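## 4. Setting up the oven for bread

This section is for the electric stove in the small kitchen at Flarnley. Please read section 3 (power and the wall switch) before you start, and keep this booklet near the flour bin, not on top of the stove.

You will need:

- one oven thermometer, the hanging kind
- a Lemo baking stone, or a heavy tray turned upside down
- two dry oven mitts
- a small metal dish for water

**4.1 Put the racks in place**

1. Be sure that all the knobs are at OFF and the oven is cold.
2. Open the door fully. It goes down, and it must rest by itself before you let go of the handle.
3. Pull each rack toward you until it stops, then lift the front a little and take it out.
4. Put one rack in the second position from the bottom. This is the rack for the stone.
5. Put the other rack in the lowest position. This is for the water dish.
6. Push both racks back until you feel them drop behind the stop.

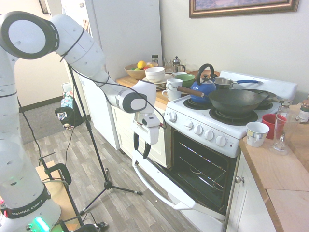 *Fig. 6. Oven door fully open, racks inside.*

> **Caution:** Do not put a pot, a tray or your elbow on the open door. The hinges are not made for this weight, and a bent hinge lets the heat out.

**4.2 Heat the stone**

1. Place the stone in the middle of its rack. Leave a space of two fingers at each side so the air can move.
2. Hang the thermometer at the front of the same rack, where you can read it quickly.
3. Close the door and set the oven to 230 °C.
4. Wait 45 minutes. The air becomes hot much sooner than the stone, so please do not trust only the thermometer.
5. Write the reading in the oven notebook. If it is more than 15 degrees away from your setting, correct the knob a little and wait 10 minutes more.

**Note:** A new stone can give a smell of dust in the first heating. Open the window. Never wash the stone with soap; scrape it when it is cold and wipe it with a damp cloth.

**4.3 The Rolla test loaf**

We use the same dough each time, so that we can compare the colour of one loaf with the colour of another. It is named after the Rolla flour we buy, but any strong white flour will work.

| Ingredient | Amount |
|---|---|
| Strong white flour | 539 g |
| Water, lukewarm | 350 g |
| Salt | 10 g |
| Dry yeast | 4 g |

1. Mix everything and let it rest for 20 minutes under a cloth.
2. Knead for eight minutes. Let it rise until it is double in size.
3. Shape one round loaf and let it rise again for 40 minutes.
4. Put the water dish on the lowest rack. Keep your face back when you open the door, as the steam comes out fast.
5. Slide the loaf onto the stone and bake for 35 minutes.

If the bottom is pale and the top is dark, the stone was not hot enough. If one side is darker, turn the loaf after 25 minutes next time and make a note of which side.
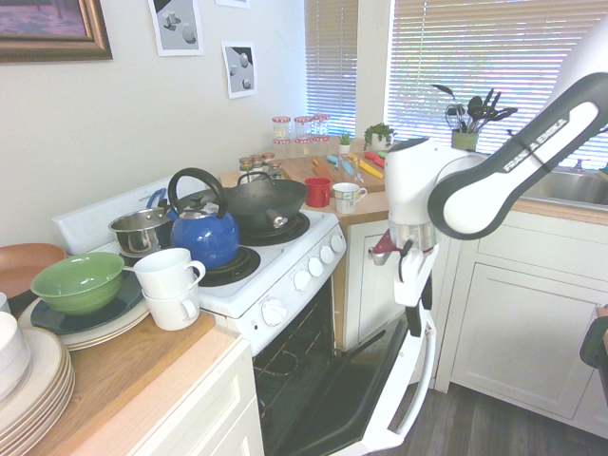 *Flarnley, Dec 17, 2021*

**Changes to this section.** Mariama Agbeko baked the test loaf again this week and found that the old heating time of 30 minutes was too short. Step 4 in 4.2 is now corrected. Ningsih Govindasamy asked for the weights in grams only, and I have taken out the cups.

**4.4 After baking**

1. Turn the oven knob to OFF, then check the other knobs also.
2. Leave the stone inside until the next day. It can crack if it cools too fast on a cold bench.
3. Take out the water dish only when you can hold it with a bare hand.
4. Wipe the inside of the door with warm water. For brown marks, use a paste of baking soda, leave it for an hour and wipe again.

For cleaning the racks, go to section 5.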